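Kitchen Tips for People Who Record Their Chores

Iraís Salinas, Ustville

I collect kitchen demonstrations for a learning system, so I spend my mornings picking up utensils with a hand-held gripper and putting them down again. My family believes I have a career. These are the habits that have saved me the most re-takes, and a few of them will improve your kitchen even if you never record a thing.

Clear the table first

Crumbs, mail, the good scissors: all of it goes in a box under the sink. I lost 16 takes in September to a grape that rolled through whenever it felt like it. A plate or bowl off to one side is fine, and the system ought to meet a plate sooner or later.

Dry everything twice

Steel utensils come out of the dishwasher looking dry and are lying to you. Towel them, wait 10 minutes, towel them again. Your hands too. A damp handle slides, and then you have recorded an excellent lesson in dropping a spatula.

Move like you have nowhere to be

Reach, stop, close, lift. If you would be embarrassed to be seen cooking that slowly, the speed is right. Yolanda Castellanos, who checks my takes at Claststead, sends back anything that looks like me making breakfast before work.

Turn the thing around

Do not put the utensil back exactly where it was. I know you want to. Lay it straight, then crooked, then with the handle toward the far side of the table. The first 500 takes I ever turned in had every spoon pointing at the refrigerator, and I got to do them over.

Whisks: go for the end of the handle

Wires flex, and a gripper closed on them gets a springy mess. Line the fingertips up on either side of the handle, down near the collar where the wires start, and leave a little room before you squeeze. Lay the whisk at a slant for at least half your takes.
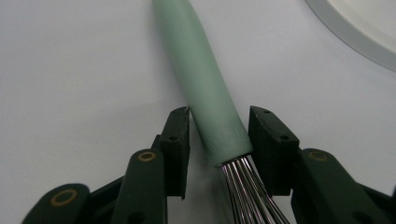
Label the bad takes too

Type "dropped it" and keep going. Deleting them feels wonderful and annoys Yolanda.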